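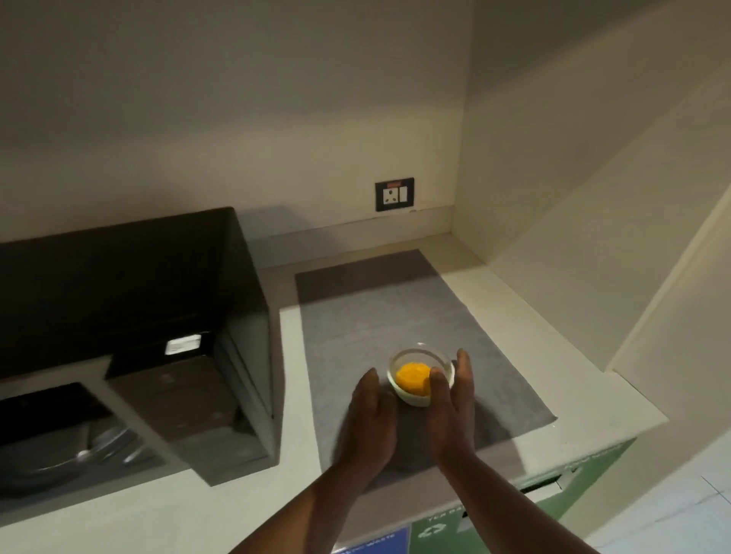

The Lennox line went into the Irberg building with a promise that hand work would shrink to "exceptions." I have been keeping a gallery on the subject since then, and the exceptions are most of what I find to put in it. Portioning was the first job on the list to go. It still looks to me like two hands around a small glass bowl with a mound of something bright orange in it, on a grey mat, on a counter with a slot below it for the tea bags. You could call that inefficient. I would call it the bit the brochure skipped.

Search the gallery Go

November
Text by Viorica Grecu

A few notes to go with it, in no order.

What was promised: 256 portions an hour from one machine, all the same weight, with one person minding it. Before that the prep room had five people on an early shift. The presentation called the change "freeing up time." I asked at the time whose time, and was told there would be a follow-up session. There has been no follow-up session.

What we got: a machine that is very good with anything that pours. I'll give it that. On a plain sauce it beats any of us and it doesn't complain about its wrists, and two people on my old shift have bad wrists. Thick mixes are another story. It doses short, flags itself and stops, and then somebody walks over and does it by hand while the screen shows the line as running.

The numbers: Emanuel Ardeleanu, who runs the shift, kept a paper tally for one week. He got 835 portions finished by hand. The Vesus dashboard for the same week has 100, because it only records a hand portion if you stop and enter it on the tablet, and you can't do that with both hands on a bowl. Guess which number went to head office at Skistton.

Small things: the small bowls don't sit properly in the feeder. We were asked to switch to a taller one. People here like the shallow ones because you can get a thumb near the rim and feel when it's going to slide — hard to write in a specification, I suppose.

The jobs: none lost so far, on paper. One was not filled when it came open. The early start moved to 5 a.m. so that the machine can be rinsed before the first batch, and the rinsing is done by us. "Minding" turned out to be a full job and it pays the same as the old one.

Emanuel thinks the next software version will handle the thick mixes. I have heard that about two versions already. I'll add to this page when it arrives.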